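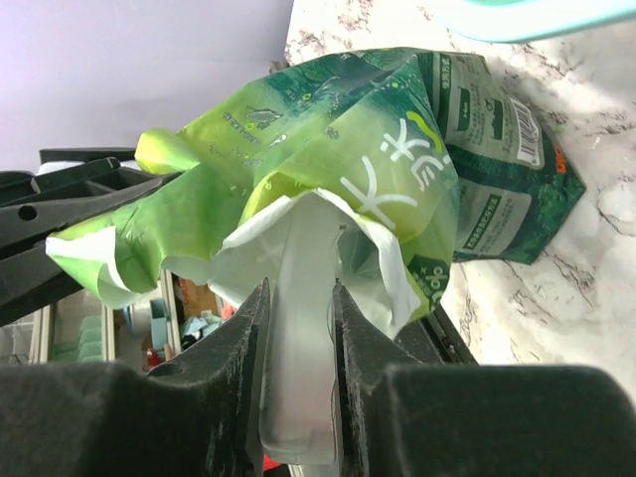
第3章 安装与首次调试

本章适用于 Clukano 704 型手摇版画机,安装场所为美术教室、社区画室及同类教学空间。滚筒、毛毡与丝杆的保养见第4章,油墨与纸张的选用见附录。本章内容按 2018年3月 修订版机架编写,旧版机架的底板孔位不同,安装前请核对铭牌。

3.1 场地要求

版画机应放置在水平、坚固的台面上。台面承重须大于机器自重与操作时下压力之和,折叠桌、带脚轮的推车和玻璃台面不得使用。

机器前后两侧各留出不小于 500 mm 的净空,供印床完全伸出。侧面须留出手轮回转的空间,手轮回转范围内不得有墙角、水管或开着的柜门。

教室内的位置应避开以下各处:
暖气片和热水管上方
水槽溅水范围内
阳光直射的窗台旁
学生取放画具的主要通道

注:毛毡在潮湿环境中会吸水变硬。湿法压印较多的课程,应将浸纸盘与版画机分别放在两张台面上。

3.2 开箱检查

1. 将包装箱平放,箭头朝上,沿封条切开。刀片伸出不宜过长,箱内第一层即为毛毡。
2. 取出上层泡沫,依次取出毛毡、手轮、压力调节旋钮和附件袋。
3. 取出印床板,立放于墙边,加工面朝内。
4. 抬出机架。机架须由两人搬运,双手托住侧板下缘,不得抓握滚筒或丝杆。
5. 对照装箱单清点附件。缺件时记录箱体侧面的批号,与经销商联系。

装箱单所列附件:
机架(含上、下滚筒),一台
印床板,一块
手轮及手柄,一套
压力调节旋钮,一对
羊毛毡,3 张
底板固定螺栓、垫圈,一袋
内六角扳手,一把
说明书,一本

小心:滚筒表面涂有防锈油。安装完成之前不要擦除,安装过程中请戴手套。防锈油沾到毛毡后无法洗净,带油的毛毡会在印纸上留下半透明的斑迹。

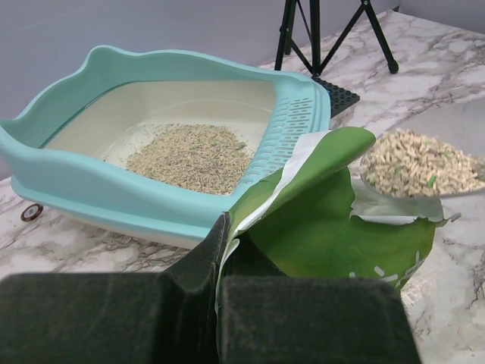
带栅孔边沿的浅蓝绿色猫砂盆与已撕开的绿色砂袋

3.3 机架固定

1. 将机架放到台面预定位置,手轮轴朝向操作者惯用手一侧。
2. 用水平尺分别测量下滚筒的轴向和台面的前后方向。不平时在底脚下加金属垫片,不得垫纸板或木片。
3. 用铅笔在台面上标出底板孔位,移开机架,钻孔。
4. 放回机架,穿入螺栓,从台面下方套上垫圈和螺母,先用手旋紧。
5. 按对角顺序用扳手拧紧。每个螺栓分两遍拧,第一遍到位即止,第二遍锁紧。
6. 再次测量水平。读数有变化时,松开螺栓,重复第2步。

台面不允许钻孔时,可选用 Wulline 夹持底座。夹持底座只适用于边缘平直的实木或钢制台面,每次上课之前都应检查夹口是否松动。

注:临时借用的教室,机器用毕应卸下手轮并单独存放。

3.4 安装手轮

1. 擦净轴端,检查键槽内有无碎屑。
2. 将平键放入键槽,键的上表面应与槽口平行。
3. 手轮对准平键推入,推到轴肩为止。手轮推不动时应退出重新对正,不得用锤敲击。
4. 装上端盖,拧紧端盖螺钉。
5. 空转手轮一整圈。滚筒应随手轮同步转动,无空程,无摩擦声。

如有空程,检查平键是否漏装。如有摩擦声,检查手轮内侧是否碰到侧板,必要时在轴肩处加一片垫圈。

3.5 安装印床板

1. 逆时针旋转两侧压力调节旋钮,将上滚筒升至最高位。
2. 从机器正面将印床板水平送入两滚筒之间,加工面朝上。
3. 转动手轮,使印床板向后移动,到中线与滚筒对齐时停止。
4. 在前后两端装上限位块。限位块的斜面朝向滚筒。
5. 来回摇动手轮,确认印床板两端都能被限位块挡住。

警告:未装限位块时不得施加压力。印床板滑出会砸伤操作者的脚。

3.6 铺放毛毡

三张毛毡厚度不同,自下而上依次为细毡、中毡、厚毡。细毡直接接触印纸,表面最平整,边角缝有标签。

1. 将印床板摇至一端,使滚筒停在印床板边缘附近。
2. 铺细毡,标签朝上,四边与印床板平行。
3. 铺中毡和厚毡。每一张向后错开少许,使滚筒逐层压上。
4. 略降上滚筒,夹住毛毡的前缘。
5. 将未夹住的部分翻起,搭在上滚筒上。
6. 检查夹住的一边有无折皱,有折皱时升起滚筒重铺。

木刻、麻胶版和纸版等凸版练习,可以只用细毡一张。儿童班常用的泡沫版同样只用细毡,压力过大时泡沫版会被压平,刻线随之消失。
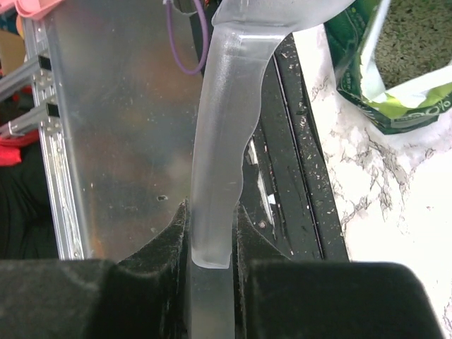

Obaidul Wijesinghe
技术文档编辑,版画与教学设备

3.7 压力调节

两侧旋钮各带一圈刻度,刻度只用来比较左右两侧,不表示压力的绝对值。换用不同厚度的版材后,原有刻度读数不再适用。

调零步骤如下:
1. 取下全部毛毡,清洁印床板和上滚筒。
2. 在印床板左右两边各放一条同样的薄纸条,纸条一端露在外面。
3. 缓慢下降上滚筒,两侧旋钮交替转动,每次转过的格数相同。
4. 轻拉纸条。两条纸条都出现阻力时停止。
5. 只有一侧有阻力时,单独调节另一侧,直到两侧手感一致。
6. 松开旋钮上的刻度环,将零位对准侧板上的刻线,重新锁紧。
7. 升起滚筒,取出纸条,按 3.6 重新铺放毛毡。

调零完成后的刻度可以抄在机架侧面的记录卡上。多位教师共用一台机器时,建议每种版材各写一行,注明版厚、毛毡张数和左右读数。

小心:施压状态下不得存放机器。下课后应升起滚筒,取下毛毡平放或卷放。毛毡长时间受压会留下横向压痕,压痕会印到下一次的作品上。

3.8 首次试印

试印应使用废版和普通素描纸,不使用正式版材。

1. 将废版的四条边锉成斜面,去除毛刺。未倒角的金属版会割破细毡。
2. 在印床板中央放一张定位纸,用铅笔描出版的外框和纸的外框。
3. 在定位纸上盖一张透明薄膜,用胶带固定两端。
4. 上墨,擦版,将版按外框放好。
5. 覆上印纸。湿纸应先用吸水纸吸去表面水光。
6. 放下毛毡,用手掌抚平。
7. 匀速摇动手轮,中途不要停顿。停顿处会在印面上留下一条深色横纹。
8. 印床板走到另一端后翻开毛毡,提起印纸的一角,缓慢揭下。

试印结果的判断:

左浅右深:左侧压力不足,左旋钮下降一格后再印。
整体发灰,线条不清:两侧压力都不足,或印纸过干。
纸边起皱:毛毡未抚平,或印纸大于毛毡。
版边处印纸破裂:压力过大,或版边未倒角。
图像重影:印纸在施压前移动,检查版是否低于滚筒的夹持高度。
有规则的斑点:细毡表面有干墨或纸屑,取下刷净。

每次只改变一项设置,印完一张再作下一次调整。试印稿应按先后编号,在背面写明左右刻度。

3.9 两次课课程的安排

油性墨干燥时间较长,套色作品一般分两次课完成,第一次印底色,第二次印主版。两次课之间机器可能被其他班使用,应按下列步骤保留定位。

1. 第一次课结束后,取下定位纸,在纸上写明班级、版材和刻度读数。
2. 印稿夹在晾纸架上,不得叠放。
3. 在每张印稿背面的同一角作定位标记,标记应与定位纸上的角对应。
4. 第二次课开始前,放回定位纸,按记录恢复刻度。
5. 先用一张废稿核对套准,再印正式稿。

Cáceres 牌水性墨干燥较快,但薄纸吸水后会伸缩,两次课之间纸张尺寸可能改变。对套准要求较高的作品,两次印刷前的润纸方法应保持一致。

注:2月等供暖月份,室内空气较干,晾稿时纸边容易翘起。可在印稿表干后覆吸水纸,用平板压住。
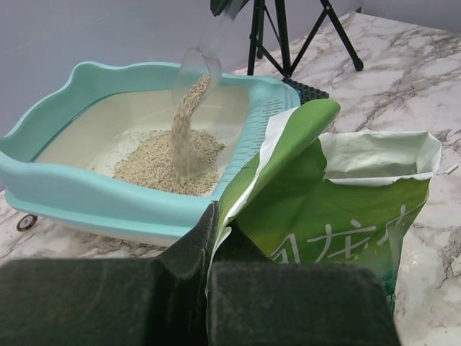

3.10 学生操作的安全规定

本机没有电动部件,主要危险来自滚筒夹入和手轮回弹。教师应在学生第一次使用前演示一遍完整操作。

1. 同一时间只允许一人摇动手轮。
2. 放版、铺纸时,手轮旁不得有人。
3. 长发束起,取下围巾、挂绳和手链,围裙系带塞入围裙内侧。
4. 手指不得伸入滚筒与印床板之间。版已移位时,反向摇出后再调整。
5. 手轮阻力突然增大时立即停止,由教师升起滚筒检查。不得由两人合力强行摇动。
6. 年龄较小的学生由成人摇动手轮,学生负责上墨和揭纸。

警告:升起滚筒前应握稳手轮。滚筒卸压时印床板可能滑动。

3.11 调试后的检查与登记

首次试印完成后,复查下列各项:

底板螺栓无松动
手轮端盖螺钉已锁紧
限位块前后齐全
左右刻度零位与侧板刻线一致
滚筒表面无油墨、无划痕
毛毡干燥,无折皱

检查合格后,擦除滚筒两端残留的防锈油,在轴承注油孔内各滴一滴 Vinik 轻质机油,空摇数圈,用布擦去溢出部分。注油后应先在废纸上走一遍,确认没有油迹再放毛毡。

累计压印 3,000 次后,应重新调零,并检查丝杆螺母的间隙。压印次数由使用单位自行登记,登记卡附在说明书末页,可复印使用。

保修登记须填写型号、批号、安装日期和安装人。零件咨询请写明零件图上的编号,收件人为备件部 Cletus Baptiste。自行更换滚筒或丝杆之前,请先取得备件部的书面答复。

下接第4章 日常保养。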